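4.2 Collecting demonstrations with the student teams

Most of what we learned in the first month came from watching the students argue, in the friendliest way, over what should go on the table. The Grurkness project course asks each team to teach its arm to pick up household containers, and Aaliyah Doucette, who led the second team, was firm that tins and cans belonged in the set from the very beginning (the original handout had put them off until April). Shiny metal is hard on a depth camera, and she wanted her teammates to meet that trouble early, while there was still plenty of time left to do something about it.

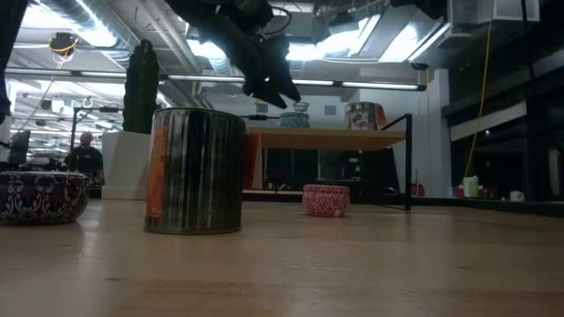 Figure 4. A gripper above a tall, reflective can, with two round tins of different sizes on the same tabletop.

The teams recorded 1105 demonstrations over the term, and we kept 631 of them for training after the students had gone through every one by hand. That was slow work, and we are very grateful for it! A recording was dropped if the operator had stopped partway, or if an object had been knocked over before the first grasp. Short, wide tins gave beginners the most trouble, since the fingers have to open almost fully and come straight down, and many of the students liked to approach from the side as they had learned to do with cups.

We set aside 153 of the kept recordings for testing and did not let either team look at them until their policies were handed in. The second team's policy, which they named Sindent, was trained on the remaining recordings with the settings given in Section 4.3.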